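Support > Table Sports > Neroven Fold-Away Table > Guide > Section 4: Setting up and first use

4. Setting up and first use

Read this section through once before you unfold the table. You will need two adults for steps 1 to 4. The table weighs 81 kg with both halves fitted, and it is heaviest on the side with the wheels.

4.1 Choosing the floor

The table can stand on wood, tile, concrete or short-pile carpet. Do not set it up on gravel or loose mats. Leave at least 3000 mm of clear floor behind each end line. Less will do for children, but players tend to step back further than they expect.

If the floor slopes, place the table so that the slope runs from end to end. The levelling feet can take up a difference of up to 50 mm.

4.2 Unfolding the table

1. Wheel the folded table to the middle of the space. Push from the frame, never from the playing surface.
2. Press all four wheel brakes down until they click.
3. Stand one person at each side. Pull the red safety catch towards you and hold it.
4. Lower the first half slowly until the legs swing out and touch the floor. Let go of the catch.
5. Check that both leg locks have closed. A closed lock lies flat against the leg.
6. Repeat for the second half.

CAUTION: Keep fingers away from the centre hinge while either half is moving. Children must stand well back until all the locks are closed.

Note: On tables sold under the Vostbridge name the safety catch is black and sits on the left. It works the same way.

4.3 Levelling

1. Place a spirit level across the join between the two halves.
2. Turn the levelling feet by hand, a half turn at a time. Clockwise lowers the corner.
3. Move the level to each end in turn and repeat.
4. Tighten the lock nut on each foot with the small spanner from the parts bag.

Check the level again after a week of play. New feet settle a little.

4.4 Fitting the net

1. Slide the clamps on to the table edge at the centre line and tighten the lower screws. Finger tight is enough.
2. Hook the net cord over the far post, then the near one.
3. Pull the cord until the net is straight along the top and fix it in the cleat.
4. Set the height to 15.25 cm with the card gauge. Use the gauge at the middle of the net as well as at the posts.

Do not leave the cord under tension when the table is folded.

4.5 Bats and balls

Any bat with a smooth or pimpled rubber face can be used on this table. Dust on the rubber makes the ball slide, so wipe the face with a damp sponge and let it dry flat before putting it away. Washing-up liquid and household sprays will harden the rubber.
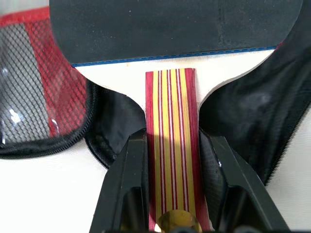
4.6 Folding and storage

1. Take off the net and posts.
2. Check that nothing has been left on the table or on the lower frame.
3. Lift one half until the catch clicks, then the other.
4. Release the brakes and wheel the table away.

Store the table indoors, at least 800 mm from a radiator or heater. In an unheated garage, use the Grurkotia cover and open the table once a month to let air reach the surface.

4.7 Spare parts

Feet, lock nuts and net clamps can be ordered from the Cairns parts desk. Give the table's serial number, printed on the label under the first half near the hinge.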